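Half-remembered browser game dream, or did I really play this?

Posted by Harnuvia

So I keep having this dream about an old browser game, and I'm starting to think it's a real one I played as a kid. You're a little lantern guy walking across rooftops, and every time you fall he says "oh well!" and the roofs get longer. In the dream I always quit at 522 points. Does anyone know it? 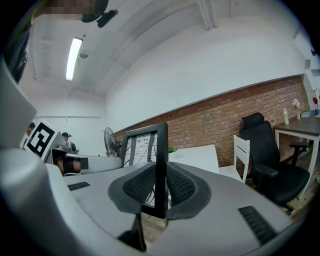

Black frame with a printed sheet behind the glass

I've gone through 18 pages of an old Flash list already – nothing. The music was three notes, over and over.

Posted by Twal

Sounds a bit like Nulaler to me. I played that one at the library every January when it was too cold to go out. It had a candle though, not a lantern, and I don't remember him talking. My best was 2,841 and I'm still proud of it lol. Try searching "candle roof game" and see if the music matches. 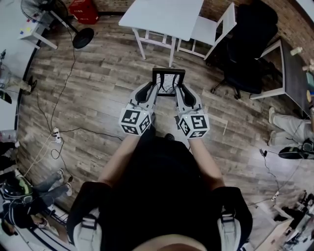 Seo-ah Um thinks it's two games mashed together, because the candle one had no falling at all, you just burned down. She says the "oh well!" guy was from Altier, and he was a moth.

Posted by Altierfan

moth game had rooftops yes. no idea about the points

Posted by Harnuvia

A moth!! Okay, that could be it – I do remember wings on the title screen. Going to look tonight.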